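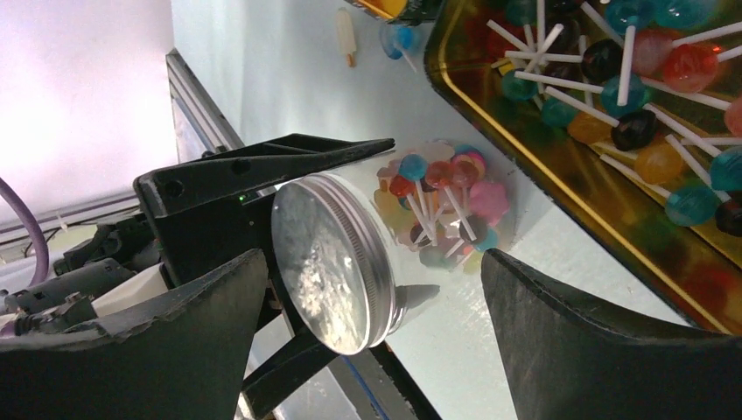

1/ Boiled sugar is a glass. The mix is cooked until very little water is left, then cooled too fast for crystals to form, so the molecules set in a jumble. The glass jar with a metal screw lid is the old way of storing it, and for lollipops it is still hard to beat, provided the lid seals. Most of this thread is about the seal.

2/ The enemy is water vapour. Sugar glass at the surface takes it up from the air, softens, and goes tacky. Given longer, the softened layer crystallises and turns cloudy and grainy. Confectioners call the first stage stickiness and the second graining. The second can't be reversed without reboiling.

3/ Glucose syrup slows graining because the mixed sugars get in each other's way. Too much of it and the sweet picks up moisture faster. Every recipe is a compromise between the two.

4/ I kept two batches of plain lemon drops on the same shelf in Nilport, which is damp all year. Batch A went in a screw-top jar with a lined lid. Batch B went in the same jar with the liner taken out. Opened after 14 days.

5/ Starting weight was 300 g each. Batch B ended at 368 g with the jar on the scale by mistake, so that figure is useless and I have thrown it out. By touch: A separate and dry, B stuck together in one lump.

6/ An unlined metal lid meets the glass rim at a few high points and leaks everywhere else. Tightening harder does very little. A soft liner fills the gaps. Check it for a permanent groove, and replace it if the groove no longer lines up with the rim.

7/ Headspace matters too. A half-empty jar holds more damp air each time it is opened. Move the sweets to a smaller jar as the level drops.

8/ Wrapping: twisted film is poor as a barrier, since both ends are open paths. It mostly stops pieces sticking to each other. Heat-sealed film is much better.

9/ Don't use the fridge. Cold sweets brought into a warm kitchen collect condensation straight away. A cupboard away from the kettle, 20 degrees or a bit under, is fine.

10/ Next: acid, and why sour drops weep sooner than plain ones.

Replies

Rowena Bañez: Does a sachet of silica gel help, or is it pointless if you open the jar every day?

jinevov_kitchen: Can confirm 9. Lost a whole tray of barley sugar that way.

Rizk: Repeat 5 with the jar tared please

More from this account
Why fudge is meant to crystallise
Reading a sugar thermometer at altitude
Hotau toffee, second attempt
Cream of tartar or lemon juice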